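Wire hangers or wooden ones for a small clothes rack?

Posted by tramstop7, 11th September

Hello all. I have bought a small wooden clothes rack from a shop in Curkgate, the kind with one top rail and a tray at the foot. I would like to hang shirts and light tops straight from the laundry basket. My wife says the thin wire hangers are bad for the clothes, but we own very many of them. Are they truly so bad? Also, the rail is only 670 mm long and I am afraid it will become full too quickly.
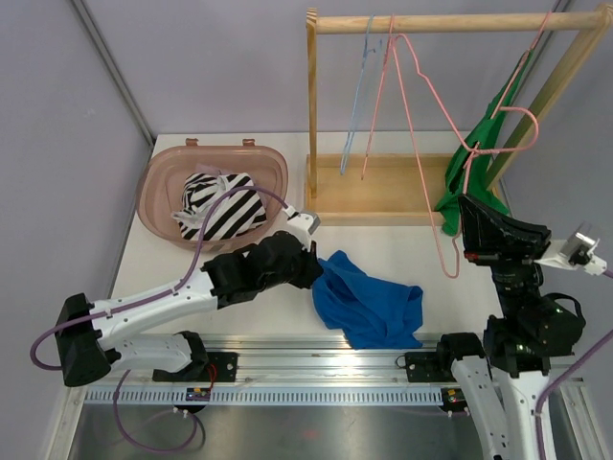
Wooden rack with blue and pink wire hangers, basket at left

I do not want to spend much. Any advice is welcome, also about the folding of the things which do not fit.

Lorna Cowie
Wire is fine for cotton shirts and light tops. I would not use it for knitted things, as the shoulders get small points which stay there. When a hanger has lost its shape, throw it out, because the shirt will slide to one side and finish in the tray. For your rail I would hang seven shirts at most, so the air can pass between them. Jumpers you can fold and put in a drawer. I fold mine in three and stand them up on the edge.

halden_west
just get wooden ones mate

Bergeron70
I have the same question in my flat. I kept the wire hangers and put an old sock on each shoulder, it looks silly but the clothes do not slip. Please measure the depth of your tray too, mine was too narrow for shoes.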